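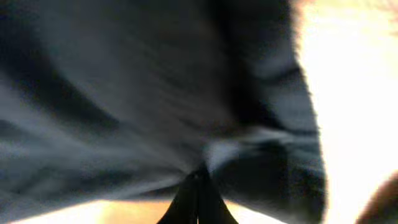
機械が服をたたむようになったら、人の仕事はなくなるのですか。
当社の場合、なくなったのは夕方の「たたみ当番」という役割で、人数は減っていません。当番だった人たちは、検品、繕い、お客様への電話、それから機械のお守りに移りました。最後のひとつは、導入前の計画書には載っていなかった仕事です。

モカノについて

株式会社モカノ(Mokano)は、衣類のクリーニング、たたみ、保管を請け負う会社です。ホテルの制服、保育園の着替え、単身赴任の方の一週間分のシャツなど、どなたかが洗ってたたまなければならないものを、代わりに洗ってたたんでいます。創業者のオヴィディウ・ネアグが洗濯機を並べて商売を始めたとき、会社案内には「まごころ手たたみ」と大きく印刷してありました。この会社案内はまだ倉庫に残っており、メモ用紙として裏面を使っています。

現在の従業員は32名です。洗い場、仕上げ、配送、事務に分かれていますが、繁忙期にはこの区分はあまり意味を持ちません。社長もアイロンをかけます。ただし襟のあるものは任せないというのが、仕上げ班の長年の方針です。

なぜ自動化を始めたのか

立派な理由を書きたいところですが、きっかけは手首です。仕上げ班では一人が一日中同じ動作を繰り返します。Tシャツを取り、広げ、袖を折り、裾を折り、積む。ベテランほど速く、速い人ほど仕事が集まり、仕事が集まった人から順に湿布のにおいがしてきます。ある年の2月、班でいちばん速かったレル・キリアクが両手首にサポーターを巻いて出勤し、「まだ速いほうだ」と言いました。確かに速かったので、誰も反論できませんでした。

そのあと経営会議で出た案は、休憩を増やす、人を増やす、機械を入れる、の順でした。休憩は増やしました。人は募集しましたが、「服をたたみ続ける仕事です」と正直に書いた求人票には、正直な結果が返ってきました。そこで機械です。

たたみ台のいま

作業台は木の天板のものを使い、腕型のロボットに服を扱わせています。山になった洗濯物から一枚を取り、広げて、たたんで、脇に置く。文章にすると一行ですが、この一行に当社はずいぶん時間を使いました。

服というものは、機械から見るとかなり意地の悪い相手です。箱なら置いた場所に置いた形のまま座っていますが、シャツは触るたびに形が変わります。袖は身頃の下に隠れ、裾は隣の服とからみます。人間は目をつぶっていてもほどけるのに、その手順を説明しろと言われると黙ってしまいます。開発担当のホラツィウ・ミハイラは、仕上げ班に「いま何を考えて引っぱりましたか」と聞いて回り、「何も」という回答を大量に集めました。この調査結果は、いまも設計資料の一部です。

試験では、色も大きさもばらばらの服をわざと重ねて置きます。赤、白、黒、グレーをまぜた山は、たたむ側にとっては嫌がらせに近いものですが、お客様の洗濯袋の中身はだいたいこうなっています。

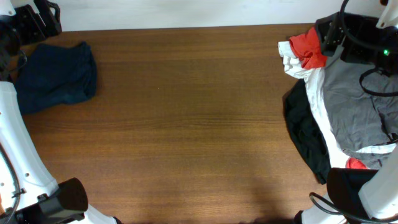
変わったこと、変わらなかったこと

まず、会話が変わりました。以前の仕上げ場では、手を動かしながらの世間話が一日中続いていました。いまは、世間話の合間に「ちょっと見て、また袖」が入ります。機械が止まると、近くにいる人が見に行きます。見に行くだけで直る日もあり、開発側はこの現象を認めていません。

次に、職種が増えました。「台番」は、たたみ台のそばで機械の出来を見る係です。仕上がりを手に取り、通すか戻すかを決めます。通す基準はもともと仕上げ班の頭の中にしかなかったため、書き出すことになりました。「だらしなくない程度」という項目をめぐって昼休みが三回つぶれ、最終版では写真見本に置きかわっています。見本を作ったのはキリアクです。手首の負担は軽くなったそうですが、口出しの量は増えました。

給与も見直しました。枚数に応じた手当は、機械が並ぶと計算がおかしなことになるためです。導入前、仕上げ班の一日の処理枚数は合計で1,030枚、いまは機械と合わせて1,220枚です。この差を見て「思ったより少ない」と言ったのは取引銀行で、「思ったより多い」と言ったのは現場でした。当社は現場の感想を採用しています。

変わらなかったのは、難しい服です。ひものついたもの、飾りのあるもの、どこが首なのか一見わからないもの。これらは今後もしばらく人の手に回ります。シーツの四隅にゴムが入ったものについては、人も機械もうまくたためず、社内でめずらしく意見が一致しています。

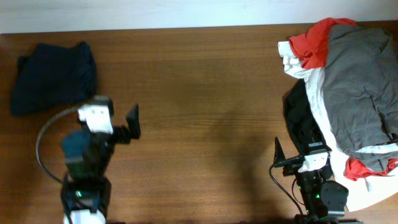
機械を入れた職場で、当社がいちばん揉めたのは置き場所の決め方でした。人間同士なら、たたんだ服は空いているところに置き、積み上がったら誰かがどかします。誰がどかすかは、その日の機嫌で決まっていました。ロボットには機嫌がないので、場所を決めてやる必要があります。何度か図を描き直した末の考え方は、紺の一枚だけを左に、残りの山を右に寄せ、二本の腕のあいだの天板を空けておく、この台の並びを見ていただくのが早いと思います。真ん中は作業のための場所で、物置ではありません。これを守れるようになるまでに、機械より人のほうが長くかかりました。真ん中は、コーヒーを置くのにもちょうどよいのです。

はたらく人たち

オヴィディウ・ネアグ(代表)
創業者。自動化には最初反対で、次に賛成し、いまは「最初から賛成だった」と説明しています。朝いちばんに来て、洗い場の電気をつけるのが日課です。

ホラツィウ・ミハイラ(開発)
機械まわりの責任者。自宅の洗濯物は椅子の上に積んであるとの報告が、複数の社員から寄せられています。

アウレル・ミハイラ(配送)
上記の兄。車で毎日お客様のところへ伺います。「ロボットがたたんだのはどれ」と聞かれることがいちばん多い担当者で、当てずっぽうで答えるのはやめるよう指導済みです。

キンファイ・モク(教育)
台番の研修を作りました。機械の止め方を最初に教え、動かし方は二日目に教えます。順番が逆だという意見もありましたが、研修を受けた人からは出ていません。

レル・キリアク(仕上げ)
いまも社内でいちばん速い手たたみの記録を持っています。機械と競争したいという本人の希望は、手首を理由に却下されました。

人と機械の分担

二本の腕で一枚の服の両端をつかみ、台の上で横に張る。たたみの途中で欠かせないこの動きを、研修では必ず近くで見てもらいます。端をつまみそこねれば布はたるみ、たるめば折り目がずれます。経験者はここで「私ならもう少し右を持つ」と言い出します。その「もう少し右」を聞き取って記録するのが、開発班の大事な仕事になりました。長年の勘が、会議室で読み上げられる文書になるわけです。本人たちは照れますが、内容は真剣に直してきます。

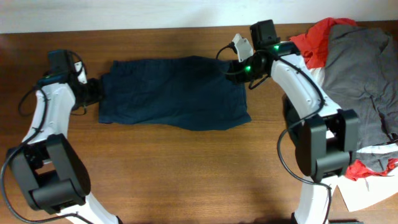

お約束していること

自動化を理由にした解雇はしません。これは就業規則に書いてあります。書く前に社長が口頭で約束したところ、「紙でください」と言われたためです。

担当替えは、本人と話してから決めます。希望どおりにならないこともありますが、その場合は理由を伝えます。「機械がそう言っている」は理由として認めていません。

機械を止める権限は、入社初日の人にもあります。止めたことで叱られた人はこれまでにいません。止めなかったことで長い話を聞かされた人は、数名います。

たたみ直しのお申し出は、機械の分も手たたみの分も、同じ窓口で受け付けます。お客様が見分ける必要はありません。

見学と採用について

仕上げ場の見学は午後2時からです。髪の長い方は結んでお越しください。未来の工場を期待して来られた方からは、湯気と洗剤のにおいについてご感想をいただくことが多いです。

採用は、配送と台番で随時行っています。台番に機械の知識は要りません。シャツを一枚たたんでいただく実技がありますが、うまさは見ていません。キリアクは見ていますが、採点には加わりません。

お問い合わせは、受付または配送担当までお願いします。折り返しのお電話は、仕上げの終わる夕方以降になることがあります。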